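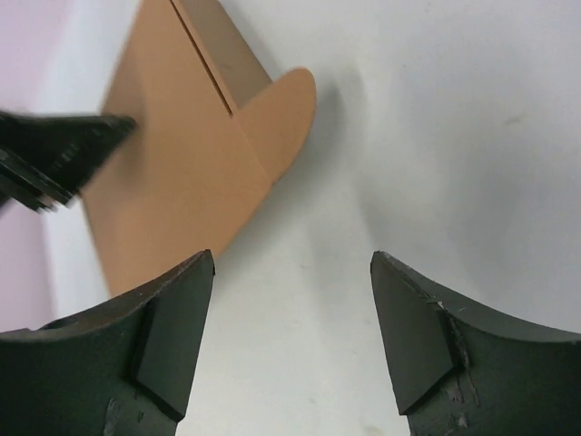
Figure 6. Wrist view, with the tan piece just beyond the left finger.

4.3 Recording a set of two-arm examples

Use this section once both arms have been homed and the leader handles are paired (see 4.1 and 4.2). One set is 80 episodes of the same task. The settings given are for the Damatico bench running Erketti recorder software.

Before you start

1. Wipe the tabletop and the wrist camera lenses with a dry cloth.
2. Check the finger faces. Scuffed paint is acceptable. Replace any finger that is cracked or bent.
3. Open the Erketti recorder and choose New set. Type the task name exactly as it is written on the task sheet. A change in spelling creates a second set.
4. Confirm that every camera view is live. If a wrist view is black, reseat its cable and select Rescan.

CAUTION: Keep hands and sleeves outside the enclosure while the arms are powered. To place or move a piece, press Pause first and wait for the tone.

Recording an episode

5. Lay the cardboard piece near the centre of the table. Change its angle a little from one episode to the next.
6. Select Record. Wait for the tone before you move the handles.
7. Carry out the task at a steady pace. If a grasp slips, try again and keep recording.
8. Bring both arms clear of the piece and select Stop.

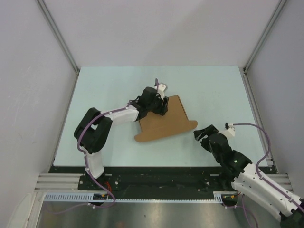
Figure 7. Fixed camera view. Both arms are over the table with a flat cardboard piece between them.

9. Mark the episode Keep, Retry or Discard. Use Retry if the task was finished after one or more failed grasps. Use Discard only for a collision, a lost camera or a wrong piece.
10. Repeat steps 5 to 9 until the counter reads 80.

Note: An episode stops on its own at 600 frames. If yours often reach the limit, split the task in two on the task sheet.

Note: Error 1093 means the two arms' clocks have drifted apart. Save the set, restart the recorder and discard the last episode.

CAUTION: Look over the camera cables between episodes. A loop that catches on a joint can pull the connector out of its bracket.

When the set is complete, select Close set and go to section 11, Uploading to Bilyk storage.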